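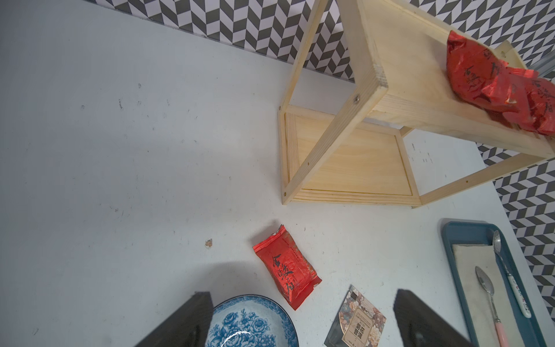

Two-tier pine shelf with red foil tea packets, three on the upper panel and one on the table.

Section 4: Loading and arranging the shelf

Before you start, check that the Rukard shelf has been put together as in Section 3 and that every screw head is flush with the wood. Run a fingertip over each one. If a screw stands proud, tighten it with a hand screwdriver. Do not use a power driver on pine, as the wood splits easily near the ends of the uprights.

4.1 Placing the shelf

1. Wipe the tabletop with a damp cloth and dry it. Old scuffs do no harm, but crumbs and grit under the lower board will make it rock.

2. Set the shelf down with the lower board flat on the table. Lift it by the uprights, never by the upper panel.

3. Press lightly on each corner in turn. If one corner lifts, loosen the screws on that upright by half a turn, press the shelf down and tighten them again.

4. Leave 40 mm between the shelf and a tiled wall so that air can move behind it.

Note: The pine is supplied without oil or varnish. It will darken over the first months in a bright room. You may oil it, but let it dry fully before any tea or food is stored on it.

Caution: Do not stand the shelf next to a hob or kettle. Steam swells the wood and spoils tea, even in sealed packets.

4.2 Loading foil tea packets

Foil packets are light and slippery and tend to slide over one another. Load them in this order.

1. Clear the upper panel and wipe it with a dry cloth.

2. Check each packet before it goes up. Both crimped seams should be closed along their full length. Put any packet with an open seam to one side and use it first.

3. Lay the first packets flat, printed side up, with the seams pointing to the left and right ends of the shelf.

4. Lay the next packets on top, keeping them clear of the edge. Do not go above two layers.

5. Put larger packets at the bottom. A large crinkled packet on top of small ones will slide off when the table is knocked.

6. Pick up any packet that has dropped to the table and check its seams again before you put it back.

Note: The upper panel has a load limit of 2,000 g, spread evenly. Tea alone is unlikely to reach this, but jars and tins will - weigh them first if you are not sure.

4.3 Flat packets and cards

Thin packets and patterned cards, such as the Lemix sampler sleeves, do not stack well with foil. They bend under the weight and their labels rub. Keep them on the lower board, where the raised border stops them slipping out.

1. Hold the card by its lower edge and keep it upright as you bring it to the shelf.

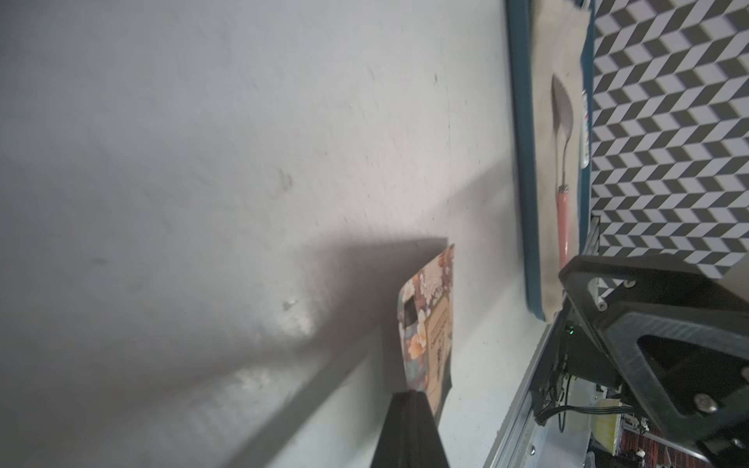

2. Turn it so that the label panel faces you. The print on these labels is small, and it is easier to read them now than to take everything out later.

3. Lower the card on to the board inside the border and let it lean against the card behind. The first card may lean against an upright.

4. Do not wedge cards between the border and an upright. The corners crease and the print comes away.

4.4 Monthly care

Take everything down, brush the grooves in the border with a dry brush and check the screws. Tea dust collects in the grooves and will mark the wood if it gets wet.

Replacement screws are sold as part 347 and uprights as part 39. Both can be ordered from Detotell.

Text checked by Yaa Agbenyega, 2022-06-14.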